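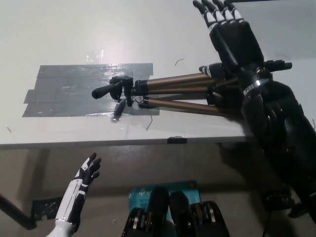 A tripod on a table marked with grey tape.

Search this site Enter keywords Go

Vustari schools to begin hearing checks in May

The Vustari Health Board confirmed on 31st January that free hearing checks will be offered to pupils aged 12 and over from May. Letters will be sent to the families of 1,625 pupils in Minja and Rirnik, where the first appointments are to be held.

Dr Upendo Mushi, who leads the Board's school health service, said many teenagers listened to loud music through earphones for long periods and did not notice early changes in their hearing.

Each check lasts about 12 minutes. Parents may withdraw a child by returning the form enclosed with the letter. Pupils who need further tests will be referred to the Board's clinic in Rirnik.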